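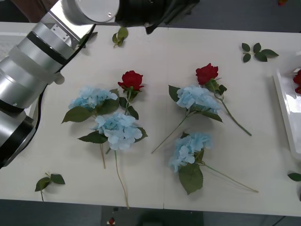 Is it better to lay artificial stems out flat before you start arranging them, or to take them straight from the bag?

Laying them out flat is better for most people, as long as there is enough table for every stem to be seen whole. Taking them from the bag is quicker to begin with, but the arranger tends to use whatever comes out first and then pull half of it back out of the vase.

Last updated: 09/04/2018

4. The table before the vase

I said in section 3 that I would come back to what happens on the table, and it deserves a section of its own. When I planned the Amaral study I thought I was going to write about vases. I had read a fair bit on height, balance and the old rule about the flowers being one and a half times as tall as the pot, and I had a nice set of plain Urnier vases waiting in a cupboard. Then I sat through the first session and found I was hardly looking at the vases at all. What I kept writing down was how people spread their flowers out, and how much they had already decided before anything went upright.

The set-up was simple. I had 71 people across the study, none of them florists, and each had a bag of mixed artificial stems from the Madeter range, a plain vase with a block of Tonex foam in the bottom, and 30 minutes. I gave no instructions about how to begin. Some tipped the bag out and started pushing stems in straight away. Others laid everything down first and moved it about, and a few (I have a soft spot for these) got so taken up with the laying out that they had to be reminded there was a vase.

4.1 What gets laid where

Figure 1. Artificial stems, among them a red rose and a pale blue hydrangea, with loose leaf sprigs on a white table.

Two loose clusters, as in Figure 1, is a layout I grew very used to seeing. I had expected rows. I am a rows person myself -- all the heads at the top, all the stems pointing at my stomach -- and I assumed that anybody faced with a heap of flowers would want to line them up like cutlery. A fair number did start that way. But a row is hard to keep up with artificial flowers, as the heads are so different in width. A rose takes up very little room and a hydrangea takes up a great deal, so by the third or fourth stem the row has a bulge in it and people give up and start making groups.

The groups were mostly made by colour at first. I'd see the reds go together and the blues go together, and then, a few minutes in, one red would wander across and be tried against the blue, and it would very often stay there. In my notes I called this the "crossing" and I think it matters more than anything done later on. Once a red rose has been laid next to a blue hydrangea and left alone, the pair tends to go into the vase as a pair. You can see the same sort of meeting in Figure 1, where the rose has its head pointing up and its thin green stem running down behind the blue flowers. The tight bloom and the rounded, spread-out one do a lot for each other even lying flat on a table, I think, and I can see why people are slow to split them up.

I should be careful here. I did not ask people to tell me why they put one thing beside another while they were doing it. I tried that in the pilot and it was hopeless! They stopped arranging and started explaining, and the explanations were all about what they thought I wanted to hear. So the reasons I give in this section come from the chat afterwards, over tea, and should be read as the sort of thing people say over tea.

4.2 Leaves

Loose leaves caused far more bother than flowers. A leaf that is fixed to its stem looks after itself. It comes along with the flower, it sticks out where it sticks out, and the most anybody does is bend the wire. The hydrangea in Figure 1 has one of these, a broad green leaf with a serrated edge, and stems like that were easy going for everyone. You get your greenery for free.

A loose sprig is another matter. It has no flower to tell you which way is up or how important it is. People laid the sprigs round the outside of their groups, or in the gaps, or in a little pile of their own that was plainly meant to be dealt with later, and later often didn't come. When I went round at the end of a session there would nearly always be sprigs still on the table beside a finished vase. I asked about these leftovers and the usual answer was that the vase was "full", though to my eye it was frequently rather bare round the rim, just where a bit of green would have helped.

I think the trouble is partly one of order. The leftover sprigs were the ones that had been laid out last and furthest from the arranger's hands. In the later sessions I noticed that those who had put their greenery down among the flowers, so that a sprig had to be lifted in order to reach a bloom, used nearly all of it. I'd like to look at this properly one day. For now I would only say that if you want the leaves to go in, put them in the way.

There is also the matter of colour, which I had not thought about enough. Artificial greens vary a good deal, and a dark sprig beside a paler one can look like a mistake. Laid out on a white surface the difference shows at once. In the vase, with flowers in front and shadow behind, it more or less goes away. Several people rejected dark sprigs at the table stage that I am fairly sure they would have been happy with once they were in, and I count this as a point against laying out, or at least against being too fussy while doing it.

4.3 Stems

Everyone looks at the heads. I did too, for the first couple of sessions, and my early sketches are all blooms with a vague line coming out of the bottom. It was only when I began drawing the whole thing that I saw how much the stems were doing. A stem laid straight down the table says something about where the flower is going to stand, and a stem laid at a slant does as well. Those who fanned their stems, with the ends close together and the heads apart, had in effect made a flat version of the finished piece, and they could pick the lot up in one hand and carry it over. Those who let their stems cross every which way had to take the layout apart to use it, and the nice meeting of colours they had made was lost on the way.

Stem colour came up more than I would have guessed. The flowers are not all on the same green. Some are on a light brown, more like a twig, and people had strong feelings about whether a brown stem could go next to a green one. I can report that in a vase with solid sides it makes no difference whatsoever. I did tell them this. They went on caring about it, and quite right too, I suppose, as it was their arrangement.

Length was the other thing. I had asked people not to cut anything, so a long stem had to be bent or pushed deep into the foam. Laying out gave fair warning of this, and the layers-out were much less likely to end up with one flower towering over the rest like a lamp post.

4.4 Surface

A short note on tables, for anyone who means to try this. I used plain white ones, and I would do so again. The first room I was offered had a dark wooden table with a strong grain, and the green stems simply vanished against it. White is dull but everything shows. A join between two panels, or some other faint line down the top, is no great nuisance, though I did find that a few people treated such a line as a border and kept their groups to one side or the other of it.

Size matters too. If the table is small, the stems overlap, and an overlapped stem is easily forgotten. If it is very large, the flowers drift apart and stop having anything to do with one another. I ended up giving each person a space they could reach across without getting up, and that seemed to suit.

4.5 How far to trust any of this

I ran 8 sessions and came away with more than 100 finished arrangements, as many people asked to have a second go, and I have not tried to score them for beauty. What I can compare is how often a stem was put in and then taken out again, and on that the layers-out did better, with far less fiddling once the vase had been started. Whether their flowers looked nicer is a question I am going to dodge until section 6, where I asked other people to judge.

The arrangements made in the October sessions should also be kept slightly apart in the reader's mind. By then the stems had been handled a good deal and some of the wires had gone soft, so a flower that was put in at an angle didn't always stay at it. I replaced the worst of them from a fresh Madeter bag, but the new blues were a touch paler than the old ones and two people noticed.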